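Home | Science | Animals | Space | Ask Us

Robot Rules, and Why I Like Them
Last updated: June

I used to think robots could do whatever they wanted. Then I spent some time learning about robot safety, and wow, do they have a lot of rules! More than you have at school, I bet.

Let's start with the biggest one: a robot must not hurt anybody. Sounds easy, right? But a robot doesn't know what "ouch" means. People have to turn that idea into things a machine can follow, like "go slowly when someone is close" and "stop if you bump into something."

Then there's the big red button. It's called an emergency stop, and when you press it, the robot has to quit moving. It can't finish what it was doing first (no "just one more minute, Mom!"). My friend Kyriaki Dimitriou checks robots for a living, and she once pressed the same button 173 times to be sure it worked every single time. Her thumb was sore by Sunday. 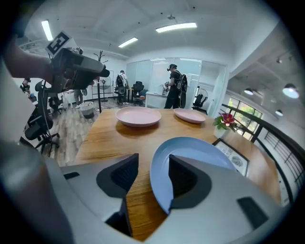
Squeezing has rules too. Pick up a plate with your hand and you hold it just tight enough, without even thinking. A robot's fingers need a limit, so they don't crack the plate or pinch a person. Try it at home with a grape! How softly can you hold it before it drops?

Some rules are for us humans. Tie back long hair. Don't reach in while the robot is moving. Keep the floor clear so you don't trip. And if you're not sure the robot is off, pretend it's on.

Who writes all this down? Grown-ups from lots of countries meet up and argue about it, sometimes for years, until they agree. Then they publish it as a "standard," so a robot built in one place can be checked the same way in another.

436 shares | 30 comments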